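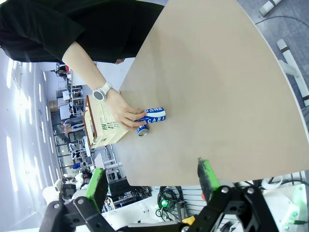
Vallau Building – Shared Room Walk-Through, Return Station and Tables

Date: 3/30/20
Room: 25
Done by: Mwende Mushi
Copy to: Lilian Shirima, Njoroge Mrema
Form 3419, short version

Marks: OK / FIX / N/A. Comments go after the mark. Keep them short please, Lilian has to type these up.

TABLES

Tops wiped, no sticky spots – FIX. Ring marks by the window end. Wiped once, need the stronger stuff.
Edges smooth, no chips or splinters – OK. Ran a hand all the way round the big beige one.
Table steady when leaned on – OK. Small rocking on the far table, folded card under the foot for now. Not a real fix.
Cans standing up or in the crate – FIX. Blue and white can on its side on the big table. Rolls. Curved edge, nothing to stop it.
Food left out – OK, none

CRATES AND CANS

Crate sits flat, fully on table or on floor – FIX. Cream one with the brown trim should not be half on the table edge. Full of cans it will go over on somebody's foot. Floor or all the way on, pick one.
Crate cracked or split – OK. Checked the rim and the slots.
Cans emptied before going in – FIX. Two still had some in the bottom. Poured out in the hall sink.
Sharp tabs or torn cans – OK
Crate not over the fill line – N/A, there is no fill line. Asked for tape in June, still asking
Liner under crate – FIX. Out of liners. Shaimaa has the order form.

FLOOR

Carpet flat, no curled edges – OK. One seam starting to lift near the door, keep an eye on it.
Cables out of the walkway – FIX. Thin black one runs across the floor past the table. Easy to miss, catch a toe on it. Tape down or route along the wall.
Spills – OK. Old stain, not new, dont report again
Walkway clear to the door – OK once chairs pushed in. Push the chairs in!!

UNDER THE TABLES

Cords hanging where feet go – FIX. Black ones bunched up, tie them. Pack of 20 Velcro ties in the supply drawer, use those and not zip ties, we had to cut the last lot.
Power strips off the floor – OK
Nothing stored against the outlets – OK

DOOR, LIGHTS, EXTINGUISHER

Door closes by itself – OK, slow
Lights all working – FIX. One flickers, ticket 1065 is open with Dredura.
Extinguisher tag current – OK
Exit sign lit – OK
First aid box stocked – FIX. No small bandages. Plenty of the huge ones.

FOLLOW UP

Crate position and loose cans – Njoroge, today
Cable across carpet – Wolfram Kuhlmann, before the room is booked agian
Liners and bandages – Shaimaa El Sherbiny, next order
Light – waiting on Dredura

Room can stay open. Recheck of FIX items goes on the back of this sheet, initial each one.

M.M.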